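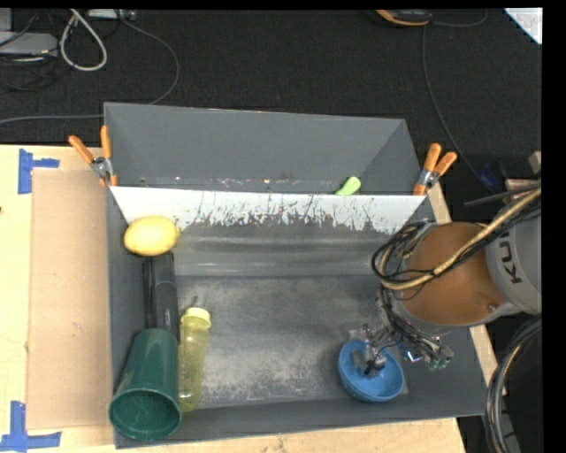 What does Landeg sell?

Landeg sells one product, a picking kit called Sendow, and the service that goes with it. Sendow is a set of software and gripper parts that lets a robot arm take mixed items out of a bin one at a time. It is meant for small warehouses and packing rooms that already own an arm, or are about to buy one, and don't have an engineer on staff to program it.

About the company

Landeg was started by Filipa Marinho and Tudor Ghiță, who had worked together on packing lines and kept running into the same problem. Arms were easy enough to buy. Getting one to handle a bin of odd-shaped goods took months. They wrote the first version of Sendow for a single customer, a housewares distributor called Nodance, and that customer still uses it.

We are a small company and plan to stay that way for now. Filipa runs the business side and answers most of the sales mail. Tudor leads the software work. Adelino Prata builds and repairs the gripper parts, and Abimbola Ogunleye looks after testing. Lewis Kerr does installations and training – if you buy a kit, he is the person who will come to your site.

How we test

Every release is tried on household items before it goes to a customer: bottles, cups, bowls and so on. The current release was tested on 1203 picks, and 1166 of them were completed without help from a person. We send the full test log to anyone who asks, including the failed picks, sorted by type of item.

Round and see-through items are harder than boxes. If most of your stock is clear plastic, please tell us early so we can run a trial with your own goods before you order.

What you get

The kit comes with the gripper parts, mounting hardware, a software license and three days of training at your site. Installation takes some 21 working days from the order, longer if your arm is a model we haven't fitted before. Support is by phone and email on weekdays. We don't sell arms or bins, and we don't rent out kits.

A smaller version called Kimo is planned for January. It will use the same software with a lighter gripper and is meant for bench work. Prices aren't set yet – write to Filipa if you want to be on the list.

Contact: Filipa Marinho, Sales | © 2018 Landeg. All rights reserved. | Page updated 2018-09-10 | Back to top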